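The Drinks Shelf, and How Lemon Tea Took It Over

I have been meaning to write about the drinks shelf for weeks, and on Thursday evening I finally cleared it properly, so now I have no excuse.

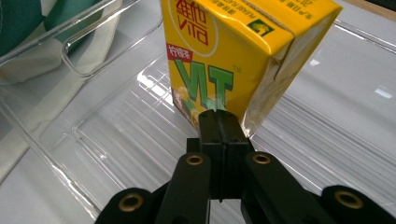
My sister thinks nobody needs a whole shelf for cartons, and that if I bought one big bottle and a decent glass I'd get half my pantry back. She may have a point (she often does), but she also doesn't pack lunches five days a week, and there is something about a little carton of lemon tea next to a sandwich that a bottle in the fridge can't manage. I grew up on those. The yellow Vita one is still the one I reach for, and I could spot that green VLT from the far end of any grocery aisle.

Anyway, the shelf! It had gotten into a state. I buy drinks by the pack when they're on offer at Cikbridge, and I'd been pushing each new batch in front of the old one, which meant the poor cartons at the back got older and older. I took everything out, wiped down the wood with warm soapy water, and checked every date. A couple of coconut waters had to go, and I found a jar of Tuncer apricot jam I'd been blaming my husband for finishing.

What has made the most difference is using clear plastic trays. Mine slide out like a drawer, so I can load new cartons from the back and take the old ones from the front, and if something leaks it stays in the tray instead of creeping under the rice. I looked at the fancy tiered organizers from Lekeo, and they're lovely, but they were too deep for my shelf by a hair and I'd already spent my household money on the new Stitatel lunch bags. Maybe next year.

Cartons stand upright, tallest along the wall. Juice on the left, tea in the middle where I can get at it without the step stool, and the long-life milk wherever there's room. I also trimmed about 400 old coupons down to a small envelope, but that's a story for another post, along with the spice rack, which I'm not ready to discuss.

Now I'm off to put two lemon teas in the fridge for tomorrow's lunches.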